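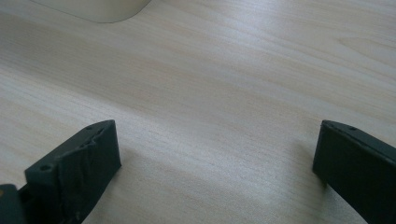
My kitchen table has been my enemy for most of my adult life. It's where post goes to die, where school bags get dumped, where I once found a jar of chutney from the previous owners of the house (I'd moved in with it, wrapped it, carried it and put it back). So when I was asked to write about clearing one surface a day for 25 days, I knew where I was going to start. And oh, the joy of pale wood with next to nothing on it! You notice the grain, those long wavy streaks running off at a slant, and the way the light spreads across and bleaches it almost white in places. I stood there with a cup of tea and just looked at it for a bit.

The idea came from Verna Mbeki, who runs tidying workshops above the old chandlery in Prustport. I went along last October expecting to be told off. What I got was a biscuit, a pencil and a very firm instruction to go home and clear one thing. "Pick the place your hand goes to when you come through the door," she told us. "Leave the loft alone, the loft can wait."

So I left the loft alone. I did the table, then the windowsill, then the drawer with the batteries in, which took a whole evening and two rounds of toast. By day 8 I was getting a bit evangelical and my sister had stopped answering her phone.

The trouble with clearing a table is that everything has to go somewhere, and my somewhere had always been a different table. Kalkidan Degefa put me right on this. She moved from Trellance to a one-bedroom flat in Prircombe last year and got rid of 731 things on the way - she kept a list, it's magnificent, there are eleven separate entries for tea towels. Her rule is that you bring the bin to the mess. Put it right beside you, down at elbow height if you can, and let things go in one at a time while you're still looking at them. No piles, no "I'll take that through in a minute".

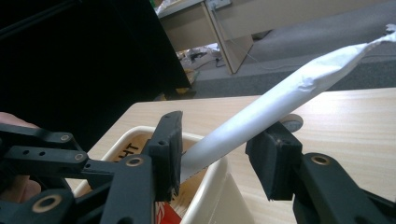
One at a time: a white paper-wrapped tube, its end twisted like a sweet, over a white plastic bin.

I'm a convert. I must have got rid of around 50 bits of paper and wrapping in the first week alone, and I can't tell you what a single one of them was. The only thing I've missed is a Besson catalogue, and that's because I'd written a phone number on the back of it.

Some of it has slid, of course. The windowsill is filling up again (seedlings, so I'm allowing it) and the battery drawer now has string in it. But the table is holding. I wipe it down last thing at night and go up to bed feeling ever so slightly smug, and in the morning there's room for the teapot and both my elbows.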